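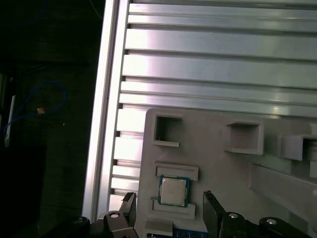 # Chapter 11. Handling and Seating Processors

A desktop processor is the smallest large-value part on the bench and the one most easily ruined by careless placement. This chapter covers storing it between operations, picking it up, and lowering it into an open socket. Thermal paste and coolers are left to the next chapter.

## 11.1 Edges and faces

A bare processor is held by two opposite edges of its substrate. The metal heat spreader may be touched if necessary. The contact side may not.

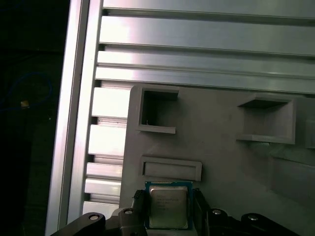
Başaran objects that two edges are too few for beginners, and would have them steady the part with a fingertip on the heat spreader as well. The objection has merit for large packages. For the square desktop parts used in this course, two edges are enough, provided the pressure is even and the package stays level.

Before lifting, find the corner mark. Turning the part over the socket is poor practice – orient it first, then move it.

## 11.2 Nests and slot blocks

Parts waiting for installation belong in a fixture. A processor nest is a shallow pocket with walls that locate the package on its sides. Memory modules go in slot blocks and are lifted by the ends, clear of the contacts. 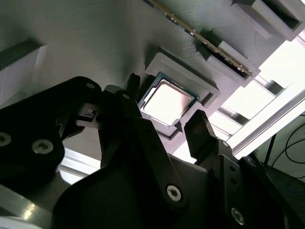
**Text: L. Skostex**
*Chapter author and bench instructor, Lidetano Technical Press*

A printed nest should be checked before use for stray filament and for dust in the corners. The Saveck worksheet for this chapter asks for 5 placements into the nest before any work at a socket.

## 11.3 The open socket

Release the retention lever, raise it fully, and swing the load frame clear. Keep cables away from the path of the hand.

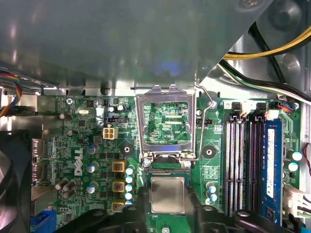

Lower the processor straight down with its corner mark matched to the mark on the socket. It should settle under its own weight. Do not slide it, and do not press. If it sits unevenly, lift it out vertically and inspect the contacts under a lamp. Close the frame only when all four sides are level, then bring the lever down and hook it.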